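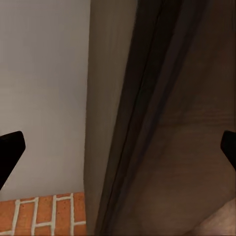 **TIPS & CHORES / Can a machine do it yet?**

Every spring a few readers write in to ask if they should hold off on some dull job until a robot can do it for them. My answer for years was no, and I gave it in one line. This time I'm giving it the whole page, with some tips mixed in for those of you who still have to do the work by hand, meaning all of you.

The picture to have in mind is a living room. Wood floor, a long low cabinet against the wall, a TV up above, brick at one side. Plenty of us have a room like that in some version, and it's the kind of room robot people like to practice in, mostly in computer simulation, where the floor never has a sock on it unless they put one there.

### Picking small things up off the floor

A vacuum that drives itself has been able to cross a floor for years. What it can't do is get the floor ready. Bits of toy, a furniture cap, the plastic clip off a curtain: those have to come up first, and a person has to bend down and get them.

A hand with fingers ought to fix this. Watch a demonstration with a stopwatch, though. I went to one at the Amdale home show in December, and the machine took so long to bring its hand down next to a plastic block that the man beside me went for coffee and came back in time for the lift. It did lift it. Then it dropped it next to the bin. The young woman running the booth picked it up herself, in one second, while talking to somebody else.

Until that improves:

- Keep a dustpan with a long handle in the same room as the mess, not in a hall closet.
- Sweep small parts toward the middle of the room before you pick anything up. Things get lost along the wall.
- Sort afterward, sitting at a table. Sorting on your knees is how people end up throwing out a part they needed.
- A flashlight laid flat on the floor throws a long shadow off anything small. Good for screws, very good for glass.

### Doors and drawers with no handles

My neighbor Kazimiera Baran had her front room redone with plain fronts, no pulls of any kind, and spent the first month pressing on the wrong places. Push latches need to be pressed where the latch is. Put a dot of painter's tape there for the first few weeks and everyone in the house will learn it.

I bring it up because smooth fronts are also a fair test of any machine that claims to tidy. A handle gives you something to hook. A flat front gives you a thin seam, and maybe an overhang at the top. You and I feel along the edge without thinking about it. A gripper has to know where the edge is before it closes, and from close up one dark edge looks a lot like the shadow beside it.

If your fronts are the dark kind, wipe along the grain with a cloth that's only just damp, then go over it with a dry one. Finger marks collect at the top corners. Do those first.

### Brick inside the house

Brick indoors holds dust on every ledge of mortar. Use a soft brush attachment and work from the top down. Don't start with water. If there's soot or grease on it, use dish soap in warm water, a small patch at a time, and rinse with a sponge you don't mind ruining. White mortar shows everything, so try your patch low down and off to one side.

I have not seen a machine do brick. I've seen one wipe a flat table, and it missed the corners.

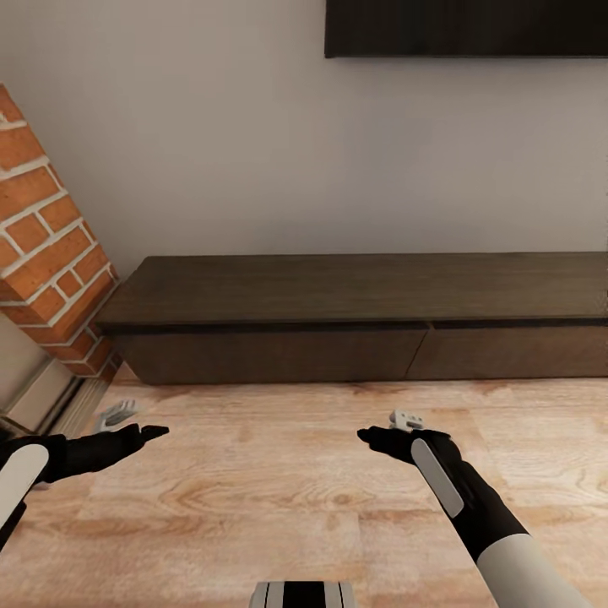 Reach is the other trouble. People picture a pair of arms and suppose they'll go wherever ours go, and they forget how much of the job is done with the rest of the body. To get at the floor along the front of a low cabinet I kneel, put one palm down, lean, and turn my head sideways to look. Any machine that wants that work has to get down there too without tipping over or scraping the furniture.

### What they cost, and what that buys instead

Lech Bednarek runs the small repair shop in Gostthorpe where I take my lamps, and he looked hard at getting a bench arm for sorting hardware. The quote from Endirero was $3000 for the arm. The gripper was another $1000, and then $2000 for somebody to come and set it up. He'd have had to lay out his screws in trays first, all facing up. He pointed out that if he were going to lay them out in trays he'd be finished.

He bought a set of shallow drawers with clear lids. His rules for them are worth stealing:

- One size per drawer, with a screw taped to the front so you can hold another against it.
- A "don't know" drawer, emptied on the last workday of the month.
- Never top up a drawer from a new box until you've checked the thread.

To be fair to the machines, Lech says a big shop with one part to move all day, same place and same way up, can make an arm pay. His cousin at Cheung has worked next to one and likes it well enough. That's a shop floor where somebody has already taken out all the surprises. Your living room is nothing but surprises.

### So should you wait?

For vacuuming an open floor, the machines we have are all right. Buy a plain one and clean the brush weekly (cut the hair off with a seam ripper, it's quicker than scissors).

For picking up, opening, wiping, and putting away, no. I'd want to see one clear a floor it hasn't seen before, in a house where people live, with no one standing by to hand it things. Good results on a screen are worth something to the people building them. They don't get anything off my floor.

I said much the same to a reader who told me she'd been putting off the space under her TV cabinet. Go and do it this afternoon. Ruler wrapped in an old sock, rubber band at the end, slide it in flat and pull it toward you. If the cabinet sits right on the floor and there's no gap, run a dry paintbrush along the joint and vacuum behind it as you go.

Next time: getting candle wax out of a wood floor, and the truth about ironing it through brown paper.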